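Chopstick duty at Nideo: nearly 500 demos and counting
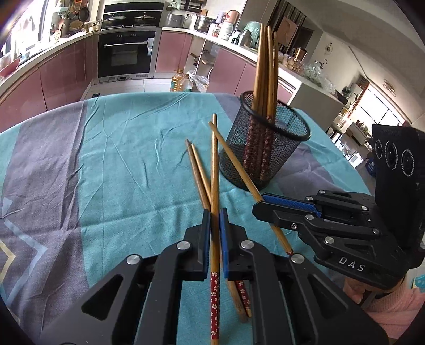 I've had a go at teaching a robot now, and my wrists know it! Nideo wants 1606 demonstrations of kitchen chores done with hand-held grippers, and since March 18 of us have been pitching in at home. My job is chopsticks into the cup – slower than it sounds, because they roll. Lyle Kasprzak, who runs the sessions, told me to quit rushing. "It'll copy your bad habits too," he said. I've logged 327 so far. Cutlery's up next, and Lyle's still looking for people with a free kitchen table.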